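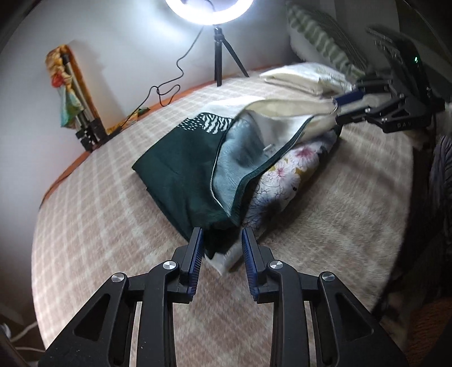 Selon Rosalind Yazzie, le linge plié au départ ne dit rien du linge qu'on retrouve le soir, et tant que nous ne relevons que le premier, nos chiffres flattent tout le monde. Je reprends sa remarque en tête de ce rapport car elle touche le point faible du trimestre.

Rappel du périmètre : la subvention Olmont couvre l'atelier d'autonomie domestique de la résidence Farent, volet chambre et linge. Les participants apprennent à trier, plier et ranger leurs affaires sur le lit, puis à les remettre en place. Le volet cuisine relève d'un autre budget et n'est pas traité ici.

Activité de la période. 32 séances ont eu lieu, et 234 pièces de linge ont été suivies sur fiche, de la sortie du placard au retour. L'objectif de la convention est de 500 pièces d'ici juin. Nous n'y sommes pas, et je doute que le rythme actuel suffise.

Ce qui avance. Le pliage en rectangle sur le lit est acquis pour la plupart des pièces simples, serviettes et taies surtout. Les couvertures restent difficiles – elles demandent deux personnes ou une table que la chambre n'a pas.

Ce qui n'avance pas. Les articles doublés et les pièces glissées les unes dans les autres prennent un temps disproportionné. Lyle Rosenthal propose de tout vider avant de plier. Je veux bien essayer, mais la même consigne figurait déjà dans le livret de l'an dernier et les fiches n'en gardent aucune trace d'effet.

Sur la méthode Prasetti, dont l'achat nous avait été recommandé : je n'ai vu aucune différence entre les groupes qui l'utilisent et les autres. Les fiches sont trop mal remplies pour trancher, la colonne « durée » étant vide une fois sur deux.

Dépenses. 795 euros engagés, pour l'essentiel en bacs de rangement et en linge de lit. Le devis Dizon pour les étagères n'est pas signé. Je préfère attendre de savoir si les bacs servent.

Demandes. Un relevé du soir, deux fois par semaine, confié à Cornel Roman. Et le report de la commande d'étagères au trimestre suivant.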